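Teleop & Kinesthetic Teaching > Show your setup
Thread: Laundry sorting by demonstration, first 60 episodes done!

jotton_arms
Posted 2019-03-09

Finally got the sorting task going and I'm way too excited about it. Two arms, leader-follower teleop, and the job is to take a mixed heap of clothes and get the pieces into the basket or the clear bins. 60 episodes recorded so far and I'd like 120 before I train anything.

I started by grabbing the follower arms and dragging them through it by hand, and for stiff objects that was great. With socks I kept blocking the wrist view with my own elbow, so now it's all remote. So much nicer! One thing I keep fussing with is where the basket sits. I like it near the edge of the table so the arms have to commit to a real lift.
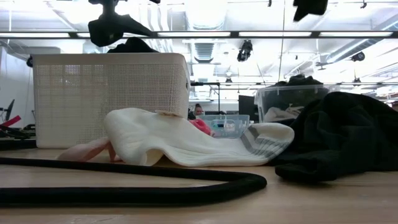 Table-level view, basket on the left, striped-toe sock up front.

Frame skips are my main headache. One long episode should have had 542 and I got 492 on one of the streams. Ideas welcome.

ustard
Love this. For the skips, check whether both streams hang off the same USB controller. I lost a whole afternoon to that in September.

I'm going to argue with you about dragging by hand, though. You feel the cloth catch when you do it that way, and with leader arms you're guessing. My hand-guided folds came out smoother every time.

jotton_arms
Same controller, yes, ugh. Moving one tonight.

On the hand guiding – smoother, sure, but then your hands are in the video, and the policy never gets hands at run time.

Stalura
With jotton on this one. Also, I'd move that cable off the front of the table before the next batch. It's a big loop right where a dropped sock would land.

ustard
You can replay the trajectory with nobody touching the arms and record the video then. Twice the time, clean footage.

Stalura
Works for a block. Cloth won't land the same way on the replay, so your pictures and your actions stop agreeing. I tried it with dish towels and threw the lot out.

ustard
Fair for towels. I still think it's fine for the first grasp, before anything has moved. We can disagree :)

cheng_bench
Can we see it from higher up? Curious how the arms share the pile.

jotton_arms
Sure! Left gripper is over by the pink sock, right one is down beside the heap. My loose rule as operator is that each arm takes whatever is closest, and the middle (the gray PUMA briefs here) goes to whichever hand is free.

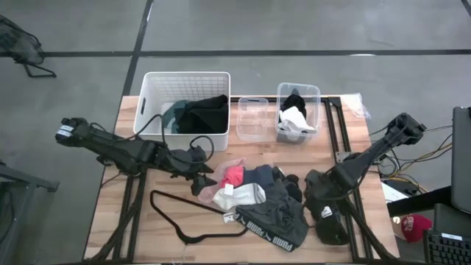

Reply 9: cheng_bench
Thanks, that helps a lot. "Whichever hand is free" would worry me. If you pick left one time and right the next for the same layout, the policy may try to average you and reach with both. I'd make the left arm own the middle for all of the remaining episodes.

Is the hanger part of the task? A thin black one beside black grippers sounds like a fun grasp.

Reply 10: jotton_arms
Left owns the middle, done, I'm writing it on tape. The hanger is a distractor for now – I leave it alone in every demo and want to see if the policy learns to do the same.

Reply 11: ustard
Do ten by hand anyway and post the comparison. I'll happily eat my words.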